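Guides > Tables and Benches > Taping Out a Work Area

Taping out a work area on a wooden table

August 30, 2020
By Elvia Ibarra

I love a taped rectangle on a big table. It costs next to nothing, it goes down in the time it takes the kettle to boil, and suddenly everyone knows where the job happens and where their coffee cup doesn't belong! We started doing it at Jaramillo in April on the long table and now I tape out everything, including the bench in my own laundry.

What you need

Cloth or paper tape in a colour that shows up on your timber (grey is lovely on a warm brown top, and easy on the eyes if you're staring at it all day)
A tape measure
A pencil with a soft lead
A long straight edge, or a piece of string if that's all you've got
A damp cloth and a dry one
An old plastic card for pressing down

Clean first

Wipe the whole top, including the parts you won't be taping, then go over it with the dry cloth and leave it alone for a bit. Tape hates dust and it really hates leftover furniture polish. If your table has been oiled recently, wait 7 days before you put anything sticky on it. I didn't wait once, and Pilar Cisternas still brings it up.

Pick the size

Put the thing you'll be working with on the table, move it about the way you normally would, and see how far your elbows travel. Then add a hand's width on each side. People nearly always go too small on their first try. A bowl looks tiny in the middle of a generous rectangle and that's fine, you'll want the space once you're lifting and tipping and putting things back.

Keep the long side of the rectangle parallel to the table edge you sit or stand at. Measure in from that edge in two places and make a light pencil dot at each one. Do the same for the short sides, then check the diagonals. If they match, you're square. If they're out by a whisker, shift one corner and measure again, it's only pencil!

Lay the tape

Start with the long side nearest you. Stick down the first bit, pull off enough tape to reach the far dot, hold it just above the surface and pull it gently taut before you lower it. Don't stretch it hard or the ends will creep back overnight. Run the card along it from the middle outwards.

Let each strip overshoot its corner a little, lay the next strip across, and trim with scissors before you press the ends down. Please don't use a blade on the table. I know it's quicker.

Then put your piece in the centre and stand back. It's such a satisfying moment, a plain white bowl sitting in the middle of crisp lines.
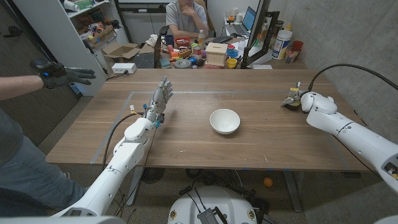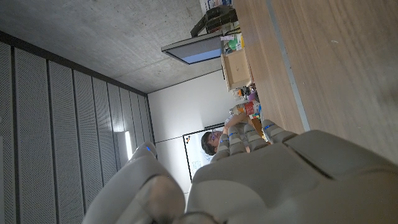

Can I leave the tape on permanently?

Paper tape should come up and be replaced every 3 months, because the glue hardens and gets stubborn. Cloth tape can stay longer, but lift a corner now and then to check that it isn't pulling at the finish. Timber under tape also misses out on daylight, so expect a slightly different shade when you finally take it off. It usually evens out by itself.

Getting it off again

Peel slowly and keep the tape folded back low over itself. Pulling straight up is how you lose a sliver of finish. If it's fighting you, warm it with a hairdryer on the low setting for a few seconds and try again. Sticky residue comes away with a dab of cooking oil on a cloth, then a wipe with mild soapy water and a dry straight after. Try the oil on the underside first if you don't know what your table was finished with.

Save your measurements somewhere before you peel! I write mine in pencil under the tabletop near the leg, and the next rectangle goes down in half the time.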